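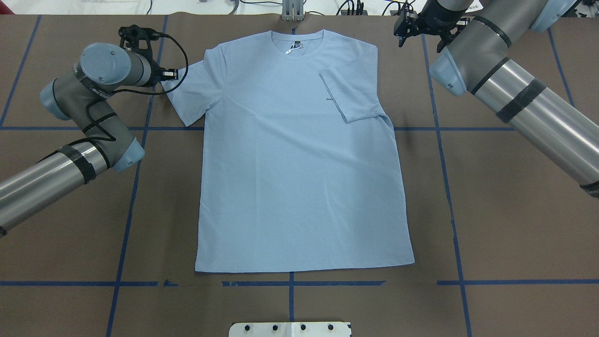
Customers have been asking for years what to do with a T-shirt that is still good but no longer fits, one store manager told Kakatia during planning for the take-back program, and until now the stores had no answer for them.

28/04/2025 – Kakatia will begin accepting used cotton clothing at 72 of its stores this spring, the company announced. Shoppers can bring in clean T-shirts, sweatshirts and cotton pants from any maker. No receipt is needed. Each drop-off earns a store credit of $2, limited to one credit per customer per month.

The program grew out of a trial at two Kakatia stores last September. Those stores took in 396 bags of clothing before the trial closed. Most of the items were plain T-shirts, and 84 percent of everything collected was judged fit to wear again.

Clothing collected at the stores will be trucked by Navside to the Grollholm sorting center. Workers there will check each piece for stains, holes and stretched collars. Items in good condition will be washed, priced and sent back to Kakatia stores, where they will hang on a separate rack near the fitting rooms. Pieces that can't be sold will go to Tzavaras, which shreds cotton for use in padding and insulation.
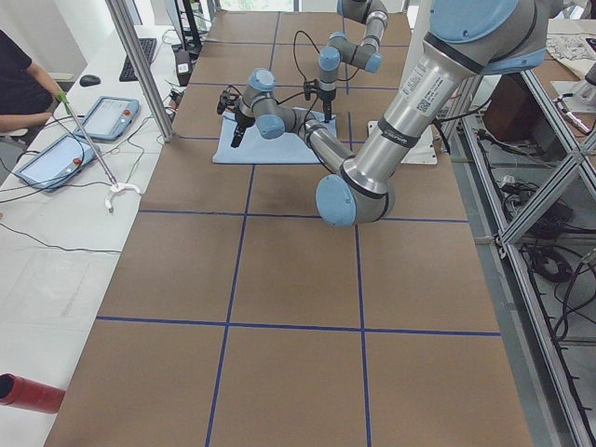
Light blue cloth spread flat on a paper-covered worktable.

Care labels should be left in place. Sorters use them to confirm fiber content, and a shirt with its label cut out can be sold only at the lowest price. Buttons and zippers may also stay on. The program does not accept shoes, underwear, swimwear or anything that is damp when it reaches the store.

Resale prices will be set by Kakatia and printed on a green tag. Used items can be exchanged for another size if one is on the rack, but they can't be returned for cash. Gift cards and store credit may be used to buy them.

Collection bins will be placed just inside the main entrance at participating stores – mall locations will keep theirs at the service counter. Customers with more than two full bags are asked to call the store before coming in.

A list of participating stores is available at any Kakatia register. Stores that are not yet part of the program may be added in September.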